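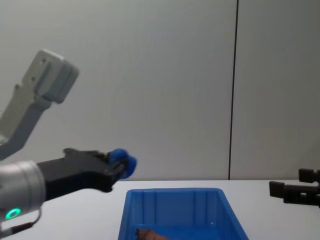

2022-07-18

Bins again! I spent most of today at the white table with the blue plastic bin, and I have opinions, so I'm putting them here before I lose them.

The ribbed one stays. I tried it against the flat gray tray we brought back from Aststead in April, and the tray is miserable for small soft things (they skid up the side and hop out, and then I'm on my knees under the bench). The bin has enough depth that a dropped piece stays dropped. Blue pieces in a blue bin are a pain to spot, though. I keep reaching in to feel for them. Next time I'd like a white liner, or even just a sheet of printer paper in the bottom, to see if that helps.

Sorted the lumpy soft pieces from the Metero box this morning. There were supposed to be 200 and I got 103, so either half of them are still in the Holtideck cupboard or the label is from an older order. Wrote 103 on the lid in marker and crossed out the old number. If you find more, please add to it instead of starting a new box, we have so many half boxes already.

Also, the Zein glue on the bin labels has given up. Two came off in my hand. I used packing tape over the top and it looks terrible but it's holding so far. Does anyone mind if I order the tie-on tags? A pack of 100 would do the whole shelf with plenty left over.

Oh, and wipe the table before you put the bin down, it picks up grit on the underside and leaves little gray scratches. I went over the old ones with a melamine sponge and most of them came up okay, except the long one near the corner.

Still to do: find the other lid, check the cupboard, cut liner paper. The stock sheet says 2,390 pieces across all boxes and I don't believe it for a second, but that's a job for a day with more coffee in it.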